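26. Januar, Zelle 2 (Spielküche)

Sonntag, Halle leer, Heizung auf Wochenendbetrieb. Wollte die Greiferkalibrierung hinter mich bringen, bevor Ludger am Montag wieder an allem dreht.

Ausgangslage: Laut Übergabezettel von Engelhardt ist die Zelle seit November »stabil eingerichtet«. Zählerstand beim Einschalten 2.919 Griffe. Was davon nach dem letzten Versetzen der Küche gelaufen ist, steht nirgends. Ich glaube dem Zettel also erst mal nichts.

Geprüft:
- Nullpunkt des Arms angefahren, dreimal. Wiederholt sich sauber. Der Arm ist nicht das Problem.
- Höhe der Arbeitsplatte gegen den Wert in Dranix. Passt hinten, vorne nicht. Die Platte ist mit Schrauben gehalten, die vordere ließ sich mit zwei Fingern drehen. Nachgezogen, handfest, mehr gibt das Material nicht her.
- Fingerbacken gereinigt. Linke Backe hat eine blanke Stelle, noch kein Tausch.
- Geschwindigkeit für die Anfahrt von oben auf 200 mm/s begrenzt. Theda hatte höher gestellt, Begründung im Protokoll: »lief gut«. Aha.

Danach Dosen. Marlene meint, man könne mit einer Dose kalibrieren und den Rest rechnen. Halte ich für Wunschdenken, die Deckel sind zu verschieden, und beim Anfahren von oben hängt alles am Deckel. Bin deshalb beide Sorten durchgegangen, Metall und Kunststoff, hinten und weiter rechts auf der Platte.
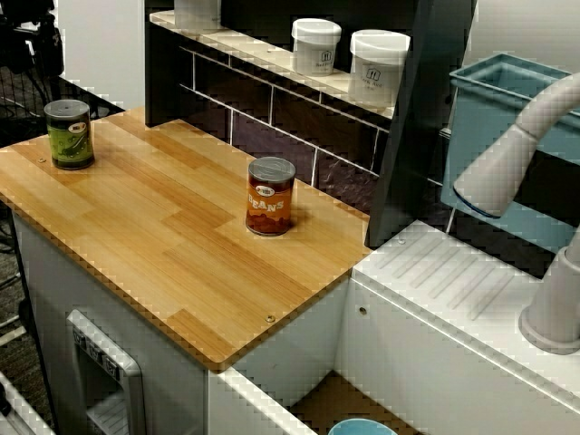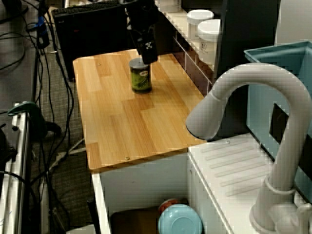
Oben: zwei Dosen mit Metalldeckel auf der Platte. Unten: grüne Dose mit Kunststoffdeckel, Greifer knapp darüber.

Ergebnis: 200 Anfahrten ohne Zugreifen, nur Position. Davon 13 außerhalb der Toleranz, fast alle beim Kunststoffdeckel. Vermutung von Sieglinde (am Telefon): Die Höhenmessung sieht durch den Deckel hindurch und nimmt irgendwas darunter. Kann sein. Kann auch sein, dass die Maske in Dranix den Deckel schlicht abschneidet. Das neue Filtermodul von Clollitz soll so etwas »automatisch erkennen«. Möchte ich sehen, bevor dafür Geld ausgegeben wird.

Gegenprobe mit Klebeband auf dem Deckel heute nicht mehr geschafft, Rolle war alle.

Sonst noch:
Die Kabel auf dem Teppich links neben der Zelle sind weiterhin ein Knäuel. Steht seit November auf der Liste, jeder steigt drüber. Wer am Dienstag den Arm abnimmt, legt sie bitte gleich mit in den Kanal.
Küche steht nur auf ihrem eigenen Gewicht. Solange sie nicht am Boden fixiert ist, ist jede Kalibrierung eine Momentaufnahme, auch meine. Winkel sind bei Plercombe bestellt, Liefertermin offen.
Spülenseite nicht angefasst. Hahn und Abtropffläche sind im Kollisionsmodell noch als ein Klotz drin, damit kommt der Arm rechts nirgends vernünftig hin. Das war mal als Übergangslösung gedacht.

Offen:
- Klebebandprobe (ich)
- Maske in Dranix ansehen (Marlene)
- vordere Schraube nach einer Woche nochmal prüfen, ich wette, sie ist wieder lose
- Geschwindigkeit bitte NICHT hochsetzen, auch nicht »nur zum Testen«

Offsets gespeichert, die alte Datei liegt daneben. Stempel »stabil« gibt es von mir dafür nicht.

I. Rieger

Letzte Einträge
Zelle 2: Fingerbacken, Verschleiß und Ersatzteilnummern
Zelle 1: Not-Halt-Kreis nachgemessen (Kuhlmann)
Dranix: Höhenwerte springen nach Neustart
Übergabe Engelhardt, Anmerkungen
Zelle 3: Kabelbruch am Handgelenk, zweite Runde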